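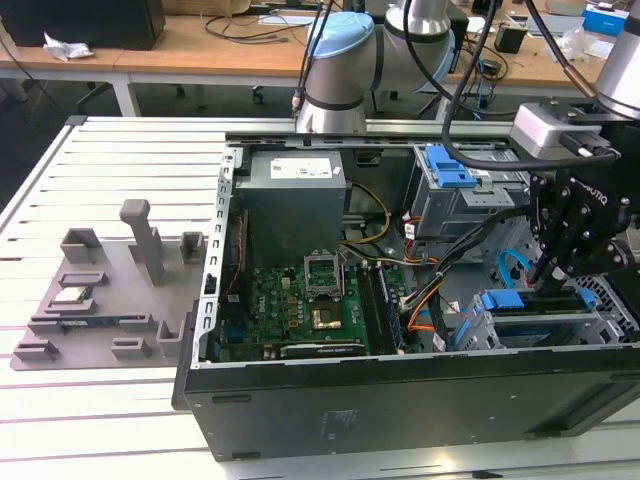
Surley Bench Cell (two-arm, for desktop computer teardown)

Ouellet > Equipment > Used and new > Bench cells > Surley

Search parts, manuals, regrets

Last updated 2018-01-05

The Surley Bench Cell takes the useful bits out of old desktop computers. It is sold to repair shops, school boards and recyclers who have a wall of beige and black towers in the back and one person named Greg or similar who is supposed to get to them. It does this slowly and without complaint, and when it fails it fails in ways you can usually see from the doorway.

We also sell it, more often than we'd like, to people who have come in asking for something else. They want to know if it folds towels. See "What about the house?" further down before you call.

What you get

Two arms, a bench, a gripper, a wrist camera, one parts tray matched to one family of computer, a control box, a stop button, and a binder. The binder is thick. Sheldon Cloutier wrote it and he would like people to read the part on cables before they phone him.

The arms are bolted down by us, on your floor, on a day we pick together. You supply the floor. We have been to shops where the floor was a matter of opinion, and we now ask for a picture of it first.

What it can do now

Lift a memory module out of an open case and set it down in the long slot in the tray. This is the job it does best, and we show it off first for that reason.

Lift a CPU out once the retention bracket is up and put it in its holder. It is gentle here, a good deal gentler than most of us were at nineteen.

Pull a drive in a plastic caddy from the bay and park it in the tray. Caddies have proper handles, and a handle is the nicest thing you can do for a gripper. If the people who design computers ever wanted to do robots a favour, more handles would do it.

Put those same parts back, in a case it knows, lying on its side with the panel off. Going in is harder than coming out. Any parent who has packed up a tent can explain why.

What it can't do yet

Take off the side panel. You do that. You also lay the tower on its side, facing the way the binder says. A surprising share of our service calls are a tower facing the other way.

Deal with wires. A power supply sends out a whole bundle of them, and they cross the middle of the case in whatever manner the last person left them. A human pushes the bundle over with the back of a hand and never thinks of it again. To the cell, a wire is a thing that was in one spot and is now in another spot, and has possibly brought friends. We suggest tucking the bundle clear before you press start. It takes less time than reading this paragraph.

Unscrew a heatsink that has been glued in place by ten years of dust and paste. We tried. The case came along with it.

Find a screw it has dropped. If it helps, neither can Greg.

Recognize a computer it hasn't been taught. The family resemblance that lets you open one tower and find your way around the next means very little to it. A new model needs a teaching session, and sometimes a new tray.

About the tray

People spend the whole sales visit looking at the arms, and the tray does half the work. Every part has one place to go and can only sit one way up. The memory module goes in a long slot with clips at the ends. The CPU gets its own raised square. If a part is in the tray, it's where the cell thinks it is, and that saves it from having to think very much.

This is the part of the trade that doesn't make it into the films. You take a messy job and you tidy up everything near it until a machine can manage what's left. Our builder, Tymofii Pavliuk, has redrawn the memory slot more times than he will put in writing. The early ones held the module so well that nothing could get it out again, arm or human, and we still have one on the shelf with the module in it.

Trays for other computer families are drawn to order. Send us a dead one of each model. We'll keep it, so don't send the one with your taxes on it. 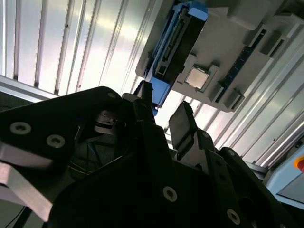 Gripper seen from the wrist camera, with a drive in its blue caddy, a CPU and a memory module in the tray.

The wrist camera

The view from the wrist is mostly gripper. Buyers are sometimes let down by this, having expected something closer to a nature film. It's the right view all the same. What matters is where the fingers are compared with the thing they're after, and a camera that rides along with them sees that from very close up. It does mean that the bit you most want to see is often behind a finger. For that you want a second camera off to the side, and the bench has a spot for one. It is an extra. Of course it is.

The picture will also tilt as the wrist turns. New operators get used to it by the end of the first morning. One asked us for a stool.

Is it faster than a person?

No. A person who knows the model will beat it on any given computer and have time to tell you about their weekend. Where the cell catches up is over a long day, on the same model, with towers laid out ready for it. It doesn't get bored on the fortieth one, and it doesn't put the memory in its shirt pocket and drive home.

Jerkosport, who lease computers to gyms along with the bikes they're screwed to, took a cell to clear a backlog of 1,000 front-desk machines, all the same model. That is close to the perfect job, and we'd be lying if we said every customer walks in with one like it. They kept a person beside it the whole way through. She laid out the towers, tucked the wires and pressed the stop button when she didn't like the look of something. By her own count she was right to press it more often than not.

If your pile has thirty different models in it and half of them have been opened before by somebody's nephew, buy a good screwdriver set and a decent chair. We sell those too, and the profit is much less exciting.

What about the house?

We get asked weekly. The honest chart in Sheldon's office has three columns, labelled "Yes", "With a tray" and "Ask again in February". The February is never given a year.

Pulling drives is under "With a tray". So is sorting cutlery, as long as the cutlery turns up one piece at a time and no one has put the potato masher in with it. Loading a dishwasher has been moved back and forth and is now mostly eraser marks. Towels are under February. So are fitted sheets, though in fairness the staff voted to put themselves in that column as well.

What makes a shop bench possible is that you can rule it. You can say the tower goes on its side, the tray goes beside it, and both stay there. Try saying that to a kitchen. A kitchen has other people in it, and a dog, and a drawer that has never once opened all the way. The arms would be fine. Everything you'd have to nail down around them would make it a poor place to have breakfast.

So please don't buy one of these for the house. One gentleman did, against advice, and keeps it in the garage, where it takes apart the same computer and puts it back together. He says it's restful.

Before you order

Have power at the bench and room to walk all the way around it. The arms reach further than they look like they do, and the chair you left there yesterday is well inside the area.

Put the stop button where the operator can hit it without leaning across anything. Then have them hit it a few times on day one, so that it isn't a big event later.

Pull the plug on every computer and hold the power button down before it goes on the bench. Drives with anything private on them should be wiped or shredded by you. The cell will hand you a drive very politely, and has no view on what's on it.

Spare finger pads come in a bag of 2. Order two bags. They wear, and they wear on the afternoon before a long weekend.

Prices and parts

Teaching session, one new computer model, at our shop: $2,000
Custom tray, drawn and made, with one round of changes: $2,552
Finger pads, bag of 2: ask
Second camera and post: ask
Full cell, installed: please call, and sit down first

Trade-ins are looked at kindly. Shipping is from Parkirthorpe, and pickup is welcome if you bring a truck with a tailgate lift and a second person who knows they've been volunteered.

Demonstrations

Bring your own dead computer and we'll put it on the bench. If it's a model the cell knows, you'll see it work. If it isn't, you'll see Tymofii teach it, which takes longer and tells you a lot more about what you'd be buying. Coffee is made by hand, and the mugs are washed the same way, by whoever lost the draw.

Call the Ouellet counter and ask for Sheldon. If he asks whether you've read the part on cables, say yes.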